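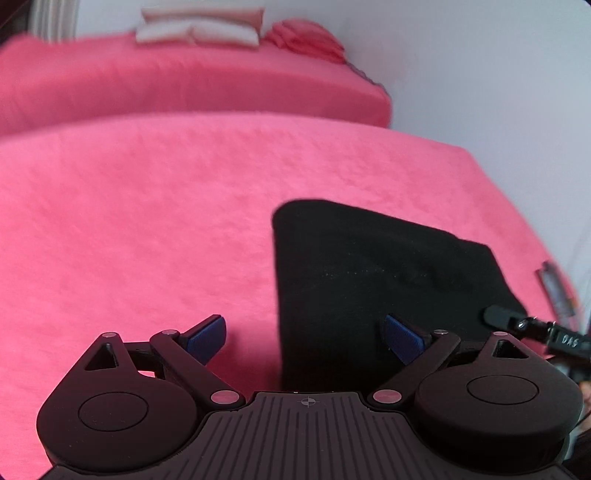 Workshop > Notebook > Textiles > Bedding

March, started after lunch

Back on bedspreads. Llinos wants a page in here on the fuzzy pink kind before we agree to put them in the Celtwood rooms, and I said I'd write it, mostly to have my doubts on paper before everybody gets fond of the color.

The claim, as passed on by the supplier's man at Kuhlmann: the pile hides creases, the bed can be made in one pull, and the thing washes as often as you like without going flat. I believe the first part a little. The second I have now tried. The third I'll believe when I see it.

Making the bed. One pull from the foot end gets the spread up to the pillows, fine. It doesn't get it square. Soft pile grabs the blanket underneath and the middle lags behind the sides, so you get shallow ripples running across. You can smooth them with the flat of your hand, and then there are paler patches where the pile has been pushed the other way. Brush it back and the patches move somewhere else. I don't mind them. A guest might think they're stains, and Fongchan says that's exactly what happened with the old green ones at Floltwood, where people rang down to have clean beds "changed."

What worked better than one pull:

Fold the spread in half lengthwise, lay the fold down the middle of the bed, then open it over. No dragging, so no ripples to speak of. Slower than the sales talk, still quicker than a tucked quilt. On a bed against a wall, put the wall side down first and open toward yourself. I did it the other way twice and ended up kneeling on the part I'd just smoothed.

Hang at the sides. I was told the drop is "generous." Generous compared to what? With a thick mattress it stops short of the frame, and with a topper on it's worse. We should measure the beds before ordering and stop going by the word "double," which has meant 2 different things in the last 2 orders.

Lint. Dark clothes laid on the bed pick it up. I used my own black sweater for this, which was a mistake. Fongchan thinks it will settle after a few washes. Maybe. In my experience a fabric that sheds on day one is still shedding when you cut it up for dusters.

Washing. The Cunance leaflet says good for 200 washes. It doesn't say good in what sense. Still in one piece? Still soft? Still pink? I've asked Kuhlmann for whatever test is behind the number and got the same leaflet back with a nicer cover. The price is a separate grumble: around 200 for the set, and the set turns out to include a cushion cover we have no use for. Llinos is asking if they'll sell the spread alone.

Things I want done before anyone signs:

– Wash one spread the way our laundry would really do it, hot, overfilled and in a hurry. Compare it to one straight out of the bag.
– Dry it on the line and in the dryer. I suspect the dryer will mat the pile, but suspecting isn't a result.
– Sit on it. A bedspread spends most of the day being sat on, and the leaflet shows it in a room where apparently no person has ever put on a shoe.
– Try a spilled tea. Milk in it.

On color. Llinos likes the pink and says it cheers up a plain room. I said it would show everything. She said white shows more, and we've bought white for years, and I had no answer to that so I'm writing it down as a point to her. I still think a bright pink is going to fade unevenly near a window. Leave one folded on the sill with half of it covered and look again when we've all forgotten about it.

Late addition, 4:30. Fongchan made up the bed using the fold method without reading my notes and put the wall side down first without being told, so either it's obvious or he was watching. His came out flatter than mine. He shakes the spread once before opening it and says that lifts the pile. I tried it and couldn't see much difference, but my ripples are still there and his aren't.

No order until the wash is done. Spread is going down to the laundry with a tag pinned on the corner. Please don't take the tag off.

Print this page | E-mail this page

Comments (3)

Llinos Voyle: Kuhlmann will sell the spread alone, but only if we take more of them. I haven't said yes. Can we do the tea test on the one that's already been washed?

Fongchan Klinhom: Shake it harder. You're flapping it.

Laundry: Tag came off in the machine. It's the pink one, we'll manage.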